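Home Projects Garden Workshop About Contact

Last updated: 22 October 2024

6 min read

So the arm is on the table and it moves! If you read the last post you know that was very much in doubt. I'd ordered the servos from Sokis, which is a tiny shop with a website from another age, and they sat in some warehouse for so long that I'd started making peace with having a very ugly black paperweight. Then the package came, and I lost an entire evening and most of the next one to horn screws.

I should back up a little for anybody new. I've been printing this thing in the spare corner of the Tierney Street workshop, where Maricruz Escobedo got me a membership for my birthday (she was tired of the printer running in our hallway at night, and fair enough). The parts took 28 hours of printing if you only count the ones that came out right. Please don't make me count the others. The upper link warped, then it warped again, and the third one I printed with a fat brim and the window shut and it came out flat as a ruler.

Once everything was bolted together I brought it home, since I wanted to fuss with it in my socks. The goal for now is very humble. Glue stick off the table, glue stick into the box. That's it, that's the whole dream.
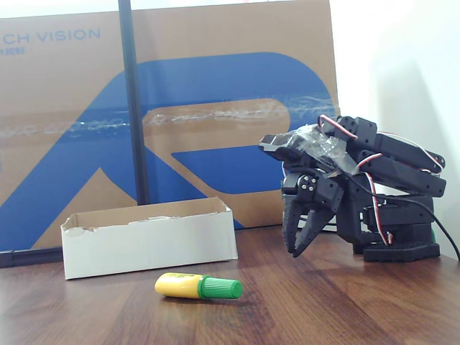 Tuvulstead, October

I picked a glue stick because it's light and it's the right sort of fat for the gripper, and I had one in the drawer. What I did not think about is that a glue stick is round. Come at it a hair off center and away it rolls, and then I'm on my knees under the table again. Perla Barrera, who has built two of these and is far more patient than me, told me over the phone to bring the gripper straight down with the fingers on either side of the barrel, and close slowly. "You're swatting at it," she said. I was swatting at it.

The other thing she got me to do was slow the wrist down. I had every joint running at the same speed, so the wrist would whip around and finish long before the shoulder had caught up, and the whole arm gave a sort of shudder at the end. Now the wrist waits its turn. It looks much calmer, and I've stopped flinching.

Out of 22 tries last night I got 3 in the box. I know how that sounds! But the night before it was zero, and one of those three was so clean that I yelled and scared the dog. The misses are mostly the same miss, too, which Perla says is good news. It grabs fine, lifts fine, and then on the swing over to the box the glue stick slips down in the fingers and hooks on the edge. I tore the lid off that box in a hurry and the rim is all ragged cardboard, so it catches on everything. I could trim it. I keep meaning to trim it.

The grip itself I'm less sure about. One finger has a rough, textured face and the other is the curved one, and I think the curved side just isn't holding on. I tried a bit of rubber band around it and that helped until it popped off and flew behind the bookcase. Next up is a strip of that grippy drawer liner, if I can find a glue that sticks to it. (Yes, I tried the glue stick. No.)

A few people asked about the wiring. It's a mess and I'm leaving it a mess for now. I learned the hard way that you want more slack than you think at the elbow, so the servo lead goes up and over the long links in a big loop. My first version had it pulled nice and snug along the side and it yanked itself out of the board the moment the arm reached forward. Everything stopped dead and I spent an hour blaming the code. Check your plugs first, friends.

For power I'm using a plain wall supply from Dendivero. The first one I tried was too weak and the arm would sag whenever two joints moved together, like it had suddenly remembered something sad. The new one doesn't care. If yours droops, look there before you start buying bigger servos.

As for cost, I'm at 199 dollars, counting the servos and the supply and filament but not counting the workshop, which was a present, or the bag of wrong screws, which I am pretending never happened.

Maricruz would like the table back by December, so I have a deadline. Tonight I'm going to cut the drawer liner and maybe, finally, take the scissors to that box.

Older posts Newer posts Back to top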